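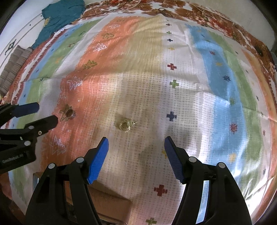
Figure 3. Small-item handling with hand-held grippers: a gold-colored earring on a striped, patterned mat.

4.2 What the sorters told us

Before the trial at Ilturden, the jewelry bench was where people went when their knees were tired, and it was a sociable place, with a good deal of talk over the trays. Jewelry is fiddly work all the same (the earring in Figure 3 has only a short post to take hold of), and several of the older sorters admitted to us, a little shyly, that their fingertips ached by the middle of the afternoon. Over the season the bench handled nearly 3000 pieces, of which 754 were picked up with the grippers and the rest by hand, as before.

We had expected complaints about speed, and we did hear some. What came up far more often in our 38 interviews was the quiet - people found they had to watch the finger pads so closely that they stopped chatting, and they missed it. By September the Clomia team had agreed to shorter turns with the tools, and the talk slowly came back, along with a fair amount of friendly advice on how to come at an earring post from the side.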